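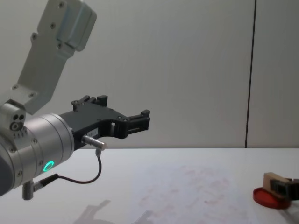
White tabletop, left side taken up by the arm.

Thread: Does white furniture really make a small room look bigger?

gisska_25
Posted December 18, 2020
Every decorating site says the same thing. Paint it white, buy a white table, the room "opens up." I've got a narrow kitchen in Dostbridge and I'm about to spend real money on this. Has anyone measured anything, or do we all just repeat it?

uriel.yanez
We did ours in April. Walls, table, shelves. Looks the same size to me and I wipe the table twice as often. Coffee rings, pencil, newspaper ink, it all shows.

plainpine
Disagree. Ours went from dark brown to white and every visitor said it felt roomier. Maybe your bulbs are too yellow?

gisska_25
Did they say that before or after you told them you'd repainted?

plainpine
After. But still.

U_Ojala
That's the trouble with it. You change the table, you also clear off the junk, move the lamp and wash the window. Then the color gets the credit. I cleared 2 shelves and left everything dark, and my wife asked if I'd moved a wall.

uriel.yanez
Urho has it. Clutter is most of it.

Cerodier
Light surfaces do bounce more light around, that part isn't a myth. A brighter room can feel bigger. Whether a table does much compared to the walls is another question — I'd say no.

plainpine
So you agree with me.

Cerodier
On walls. Not on a table.

gisska_25
The guy at Gisler told me white "adds 25 percent." I asked percent of what and he went to get a catalog.

U_Ojala
Ha. Keep your money. Lay a white bedsheet over the table you have and live with it for 4 days. If you don't notice anything, you have your answer.

plainpine
A bedsheet isn't a fair test, it wrinkles.

gisska_25
Fair or not, it's free. Sheet goes on tonight. I'll post again when I've decided on the table.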